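Berkivance wants 2,000 home tables cleared its way by December

Berkivance, the home-organizing company that built its name on closet makeovers, has moved on to the table. On Tuesday, June 26, 2018, it opened sign-ups for a program called Lakine, which asks people to keep one table in the house down to a single bowl and a single box, and to keep it that way for 30 days.

The price is $51. For that, customers get a printed booklet, a weekly email and access to a group page where members report on how they are doing. They do not get the bowl or the box. Those are sold separately by Brotel, a housewares chain that happens to share an owner with Berkivance, though the sign-up page leaves that part out.

The idea is simple enough to fit on a napkin. The bowl takes whatever comes out of pockets at the end of the day. The box takes anything that has to leave the house again - letters to mail, a charger to return. Everything else has to find a home somewhere other than the table. The booklet spends nearly 30 pages on this.

The company says a try-out last winter at its Vörös office left staff "calmer and more focused." Asked how calm had been measured, a spokesperson said workers filled out a survey with 5 questions. Asked for the results, the spokesperson said they were being kept for internal use. The company would not say how many people took part, or how many of the tables were still clear by spring.

The look it is selling is plain to the point of bare: a white table, a shallow white bowl with a thin black rim, a small purple and white box, and a good deal of empty surface between the things and the edge.
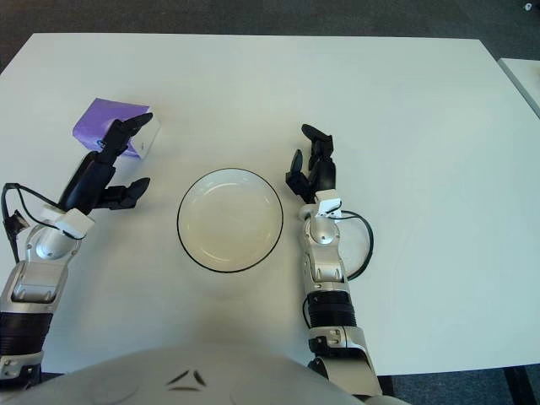

Orsolya Fekete tried the same thing at home before there was a program to pay for, and wrote to us to say that it lasted until the first weekend. The bowl filled up with receipts by Thursday night, she said, and after that people put their stuff next to it, because that was where stuff went. She has gone back to a drawer. She would try it again, she added, if somebody could tell her where the homework was supposed to go.

It is a fair question, and the booklet has an answer of sorts. Homework, meals, sewing and bill paying are listed as "visiting uses," which may stay on the table for as long as they are going on and must be cleared right afterward. Anyone who has lived with children, or with a half-done tax return, can judge how likely that is. There is no advice for homes with only one table, although the group page already has several people asking.

Berkivance did say that the program is meant for a "second surface," such as a desk or hall table, and that a main dining table was never the target. The sign-up page says "any table in your home."

Refunds are offered through the first week, well before the 30 days are up. After that the fee can be put toward a Brotel purchase, and the bowl and box are on the list of things it will buy.

The company hopes to have 2,000 households signed up by December. It has not said whether it will check on any of the tables after that.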